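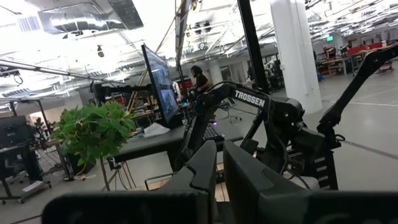
Entretenir ses instruments à vent à la maison : nos petites astuces d'atelier

La saison de l'harmonie reprend en septembre et les étuis ressortent des placards, quel bonheur ! Avant la première répétition, une petite heure de soins change vraiment le plaisir de jouer. Voici ce que nous faisons chez nous, à Uravmont, entre pupitres de clarinettes et de cuivres (et un tuba qui prend toute la place dans le couloir).

Le bain de la trompette

On adore cette étape ! Remplissez la baignoire d'eau tiède, surtout jamais chaude, le vernis déteste ça. Posez une vieille serviette au fond, ajoutez une goutte de liquide vaisselle doux. Sortez d'abord les pistons et mettez-les de côté dans l'ordre, 1, 2, 3 : ils sont numérotés, mais on se trompe plus vite qu'on ne le croit. Les feutres restent au sec. Laissez tremper le corps et les coulisses un quart d'heure, passez le goupillon souple dans chaque tube, rincez longuement. Vous allez voir ce qui sort de la branche d'embouchure, c'est spectaculaire !

Séchez au chiffon de coton, puis laissez l'instrument ouvert sur un linge toute une nuit. Graisse sur les coulisses, deux gouttes d'huile sur chaque piston, et on remonte.

Coulisse bloquée : la ficelle

Ne sortez pas la pince ! Passez un ruban de coton dans la boucle de la coulisse, tirez d'un coup sec et bien dans l'axe. Si rien ne bouge, un peu d'huile pénétrante à la jointure, 48 heures de patience, et on recommence. Toujours coincée ? Direction le réparateur. Une coulisse tordue coûte bien plus cher qu'une coulisse grippée. 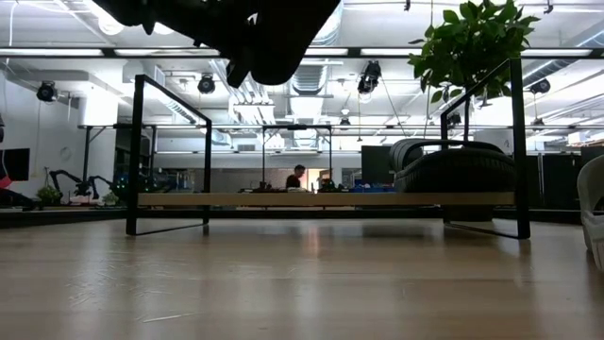 Lièges et anches de clarinette

Un liège qui accroche demande un voile de graisse, pas davantage. Étalez au doigt, essuyez l'excédent, emboîtez en tournant doucement. S'il y a du jeu et que le concert est ce soir, quelques tours de ruban de plombier (le blanc, en téflon) sauvent la mise. On l'enlève dès le lendemain.

Pour les anches, j'en fais tourner plusieurs dans la semaine en notant le jour au crayon sur le talon. Elles durent tellement mieux ! Rincez-les à l'eau claire après avoir joué et rangez-les à plat, jamais au fond du gobelet de bec.

Tampons qui collent

Glissez une feuille de papier à cigarette sous le tampon, fermez la clé sans forcer, attendez quelques secondes, rouvrez et retirez la feuille. Deux ou trois passages suffisent le plus souvent. Évitez le papier poudré, qui finit par encrasser la peau du tampon.

Les partitions aussi

Une page déchirée se répare au ruban de papier japonais, le ruban adhésif ordinaire jaunit et laisse une colle affreuse. Pour les pupitres qui descendent tout seuls en plein andante, un joint torique enfilé sur le tube, juste sous la bague de serrage, et c'est reparti pour la saison !

Contact | © Harmonie Kanbridge, tous droits réservés | Haut de page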